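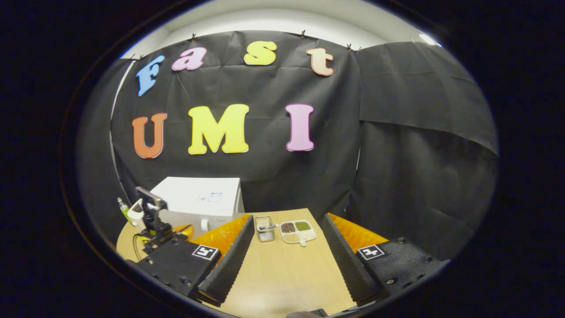

Wide view over the table, with the mesh basket and the divided grain tray between the fingers.

How to record a tabletop set with a hand-held gripper

This page covers a full recording session for one task family, from setting the table to handing the files to training. It assumes the gripper is built and the camera is calibrated. If not, do the Flukano calibration page first.

1. Set the table

Put the props where the arm will be able to reach them later. A person can lean over a table and a fixed arm can't, so keep everything inside the reach template. Hang plain black cloth behind the table and clip it along the top edge. Large colored letters on the cloth are fine and give the tracker something to hold on to.

2. Check the fingers

Open the gripper all the way. Both square markers must be in view, one on each finger. The software reads the opening width from them, and a take with a hidden marker is dropped at import. Wipe the markers and check the screws before every batch.

3. Record the mapping pass

Move the gripper slowly over the whole table, then up, down and to both sides. Don't touch any props. If the map fails, every take that depends on it fails too, so run the check in Gralteo before going on.
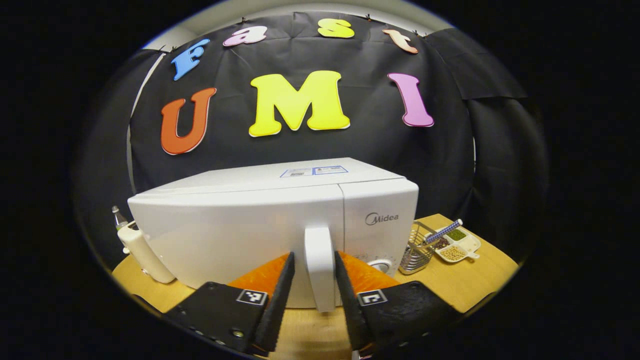
Hudec workshop, October

4. Record the takes

For the microwave task, start each take from a different spot and bring the fingers in with the handle between the two tips. Close, pull, let go, back off. Keep your wrist steady and move at the speed you want the arm to move — it will copy your pauses as well.

Record in batches of 100 and move the props between batches. We shift the microwave by a hand's width or turn it a little, and swap the places of the basket and the tray. For one task, 200 good takes is our minimum. The full Monby set now holds 2484, spread over 6 tasks.

5. Sort and export

Play back each batch the same day. Delete takes with a missed grasp, unless you are building a recovery set — those go in their own folder. Then run the export and look at the width plot. It should be a smooth curve with no flat gaps. A gap usually means a marker was lost during the pull.

Keep the mapping file with its batch. The two can't be matched up again once they are separated.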